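Getting Spray Paint Off Things (and Keeping Your Stencils Alive)

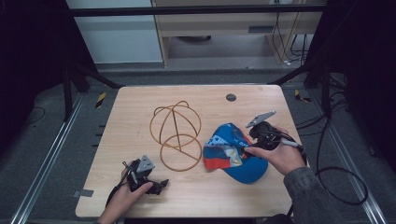 How long should I wait between coats when I'm stenciling?

Ten minutes is plenty for a light mist, and I mean light. If the paint looks shiny and puddly you've put on too much, so give it half an hour and go make a sandwich.

I started painting stencils on scrap board in June and I've ruined a fair number of them since, so most of what follows I learned the messy way.

Cutting. I use plain acetate for anything I want to keep and cereal boxes for everything else. Change the blade before you think you need to! A dull one drags and leaves little whiskers on the corners, and those show up in the paint every single time. If whiskers do happen, 600 grit paper takes them off. I tried 300 first and it scratched the sheet.

Sticking it down. Repositionable spray glue on the back, wait 2 minutes, then press. My friend Blažena uses pennies and small washers to hold down the loose bits – also fine, just don't expect a crisp edge on a breezy day.

Cans. Shake for longer than feels reasonable. When you're done, turn the can upside down and spray until only gas comes out (check the label first, a few brands have their own way of doing it). Clogged caps go in a jar of mineral spirits overnight with the lid on. Keep the jar out of the kitchen, please.

Cleaning stencils. Lay the acetate flat on newspaper and wipe with rubbing alcohol, working from the middle out so you don't bend the skinny bridges. Cardboard ones you can't really clean, but a few layers of paint make them stiffer and I like them better that way.

Skin. Cooking oil, then dish soap. Wear gloves and you can skip this part – I forget about half the time.

Store finished stencils flat between sheets of baking paper. Mine live under the couch.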